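Ticket 808 — Rallano oil finish staying tacky
Status: Waiting on customer
Opened by: Gülizar Yalçınkaya
Assigned to: Tahsin Pathirana, Vostunham customer care

Gülizar Yalçınkaya wrote:
Hello there! I bought a can of the Rallano clear table oil from your Dewan shop and put two coats on my dining table, following the leaflet as well as I could (my glasses were upstairs for part of it, I admit). The second coat went on Monday evening and the top still feels sticky when I lay my palm on it. My sister has the same oil on her kitchen counter and hers was fine after one night. Did I get a bad can, or do I need to start over? We have family coming and I would love to eat at it.

Tahsin Pathirana replied:
Hi Gülizar, thanks so much for writing, and please don't sand anything yet! A couple of things would help me. How long did you leave each coat before wiping off the extra? And is the room on the cool side? The leaflet asks for 16 hours between coats, and full cure is 168 hours, so a week, and longer if the windows have been shut. The batch code is stamped under the can.

Gülizar Yalçınkaya wrote:
Oh dear, wiping. I did wipe the first coat, after 30 minutes or so by the kitchen clock, but the second one I thought looked so lovely that I left it alone. The room is cool, yes, it faces north and we haven't turned the heat on. I couldn't find a code, only the word Nomach and a smudge. Picture attached.
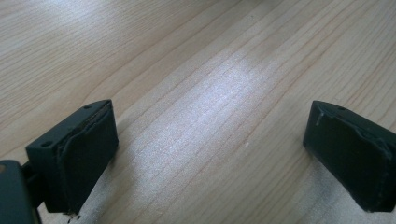
Attachment 1: tabletop, light on the finish

Tahsin Pathirana replied:
Thank you, Gülizar. Nomach is just the maker of the can, so no worries there. I can't judge tackiness from a photo, but an unwiped second coat in a cool room would do it. Please put a little mineral spirits on a lint-free cloth and rub along the grain, then buff dry with a clean one. Open a window while you work, and lay the used cloths flat outside to dry — oily rags can heat up by themselves in a pile. Then leave it alone until Fri 25 September and let me know how it feels. I'll keep the ticket open till then.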